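Trays, Tins and Toffee: Why We Kept Printing on Metal
Speaker notes
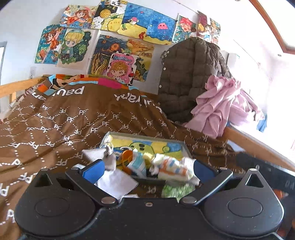 Maeve Hennessy
Talk for the Mesance Local History Group, June meeting
Slides and notes shared with Ľubomír Vrabec, who is looking after the projector

SLIDE 1 – Welcome
Say hello, thank Ľubomír. Ask who has a printed tray or tin at home. Wait for hands! Then ask who keeps buttons in theirs. I'm one of them, and I want to spend this evening on how a picture gets on to a sheet of metal in the first place, which I find completely thrilling and hope you will too.

SLIDE 2 – Before printing
Start with hand painting. Early decorated trays were japanned, meaning coated in dark varnish, baked, and painted on top. Beautiful work and slow work. Pass round Gran's tray now (hold it by the rim, please, the varnish is flaking). Mention that paper labels were the cheap answer and that they came off in any damp larder.

SLIDE 3 – The clever bit
Take this slowly. Ink doesn't like going straight from a hard stone on to hard metal. Neither surface gives, so the picture comes out patchy. The answer was to print on to something soft first and let the soft thing carry the ink to the tin. That's offset printing, and it was used on tin before it caught on for paper. I love this. Do the demonstration with the rubber roller and the potato stamp. Keep a cloth handy.

SLIDE 4 – Flat first, shape later
The sheet is printed while it's flat, then cut and pressed. So whoever draws the picture has to know where the metal will bend. On a shallow tray that's fairly kind, because the floor stays flat and the artist can put a big round face on it without worrying. On a curved lid the same face would stretch. Show the Winard biscuit lid, where the shepherd has one very long leg.

SLIDE 5 – Our own works
Now the local part. Procházka & Planard opened behind the station with two presses and a drying oven. Read from the order book: 3423 toffee tins for a single Christmas, almost all of them the same skating picture. Point out the pencil note in the margin, "more blue". I've been through the whole book and there are "more blue" notes all over it. Somebody in that office had strong feelings about blue!

Pause for questions if the room is lively. If it's quiet, carry on.

SLIDE 6 – Children's trays
Bright colours, bold outlines, cartoon faces. My favourite corner of the whole subject. Yellow, blue and green look marvellous on metal, partly thanks to the white base coat underneath – without it the grey comes through and everything turns muddy. Hold up the test strip with and without white.

SLIDE 7 – Looking after them
Warm water, soft cloth, dry straight away. No scourers and no dishwasher. A little wax on bare patches keeps rust down.

SLIDE 8 – Bring yours along
Table at the back, 12 tins from my own shelves, fine to handle. Tea at half past eight. Ask people to write down any maker's name they find underneath theirs and leave it with me or Ľubomír.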